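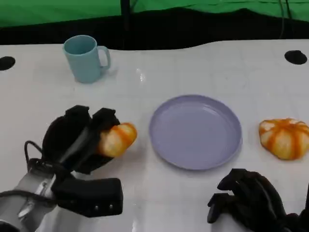 **Sarahí Cisneros**

# clernska-table

Two-hand teleop set for the Clernska build, recorded in the shared workshop. Head cam only for now, wrist cams are wired but the sync is bad so left them out.

## whats in here

- 237 episodes, 21 thrown out (list in `dropped.txt`)
- props: blue mug, lavender plate, two orange and white squash things
- task string is the same everywhere: "put the squash on the plate"
- left hand and right hand joints logged seperately, same clock

## setup notes

White table, green cloth behind. Table is glossy – you get a glare spot near the top middle, don't crop it out, the policy has to live with it. Mug is a distractor, never the target.

Hands are the Grollard ones, thumb firmware 24. Older firmware closes too fast and drops the squash, so update before replaying anything.

## known problems

- episodes after 77 use Sheldon's new calibration. Don't mix with the early ones unless you rerun `fix_offsets.py`
- right hand idles a lot, filter if you only want bimanual
- gripper force not logged, sorry

## todo

- [ ] wrist cams
- [ ] second table height
- [ ] ask Sheldon Lachance for the Conow configs

Bugs go in the tracker, not in chat pls.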